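About Omus

Omus is a contract testing laboratory for food and drink packaging. We test closures, bottles, cups, trays and films for small and mid-size producers who do not have a test bench of their own. Our laboratory and office share one building in Skelport, two streets back from the harbor. Reports are issued in English, in a fixed format, with raw data attached.

The company was founded by Sreekumar Mudaliar, who had spent most of his working life in bottling plants, first on the filling floor and later in quality control. The original service was a single test: removal torque on screw caps. Customers sent a case, we opened the bottles on a torque meter, and a table of results went back by mail. Leak testing was added when the same customers began asking why caps with acceptable torque still let carbonation out. Most of the present test list grew in this way, one customer question at a time.

What We Test

Closures and bottles. Application and removal torque, tamper band function, seal integrity under vacuum and under pressure, top load, drop resistance, and carbonation retention over storage. Standard screw caps are covered by our regular fixtures. Unusual closures need an adapter, which we machine in house and keep on file for repeat orders.

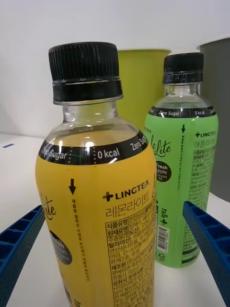
Storage tests are run in seven climate cabinets, each logged separately. The longest standard program is 90 days. Shorter programs are available, but we do not extrapolate from them in a report, and a customer who needs a shelf-life figure should plan for the full period.

Labels and print. Adhesion after condensation, rub resistance, and legibility after transport simulation. We check that required text can still be read. We do not review the wording of claims, nutrition panels or ingredient lists, and we do not give legal advice on labeling. Customers who need that are referred elsewhere.

Cups and tableware. Wall thickness, stacking and de-nesting force, rim deformation, and dishwasher cycling for reusable items. The dishwasher program is 1,000 cycles, with inspection at fixed intervals. Parts that crack or warp are kept for the customer for one year, then recycled where the material allows.
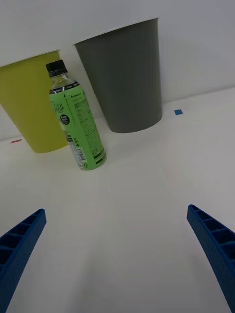 How a Job Runs

Every job begins with a sample plan. The plan states what is to be tested, how many pieces are needed, which method applies and what counts as a failure. Nothing is opened or conditioned until the customer has signed it. Changes after signing are possible but are recorded as changes and appear in the report.

Samples are received on weekdays until 4 p.m. and are entered in Kotian, our job tracking system, on the day they arrive. Kotian assigns a job number, and that number should be quoted in all correspondence. Results are read into the same system straight from the instruments. Values taken by hand are entered by one technician and checked by another.

Draft reports go to Meenakshi Varma, technical manager, who signs all final versions. She came to Omus from polymer research and wrote most of the methods we use for reusable cups. Questions on method choice should be sent to her before a quotation is requested. Calls on technical matters are taken on Wednesday afternoons.

Staff and Premises

The building was a sail loft and later a printing shop. The ground floor holds receiving, the drop tower and the climate cabinets. Mechanical testing and the office are upstairs. Floor loading upstairs is limited, so the compression frame stands in the former paper store at the back. Visitors are welcome to witness tests by arrangement and should bring closed shoes.

About 70 producers send us work in a normal year. The larger part are soft drink, juice and dairy companies. We also act as the outside laboratory for Planberg, a reuse program that supplies cups to school cafeterias and public events.

Independence

Omus is owned by its founder and employees. We do not sell packaging, packaging machinery or materials, and we accept no commission from companies that do. A failed test is charged at the same rate as a passed one. Reports belong to the customer and are not shared with suppliers, retailers or other third parties without written permission.

Contact

New inquiries should state the product type, the fill volume, the closure type if there is one, and the date by which results are needed. Please do not send samples before a job number has been issued. Parcels without a number are held unopened at receiving for two weeks and then returned at the sender's cost.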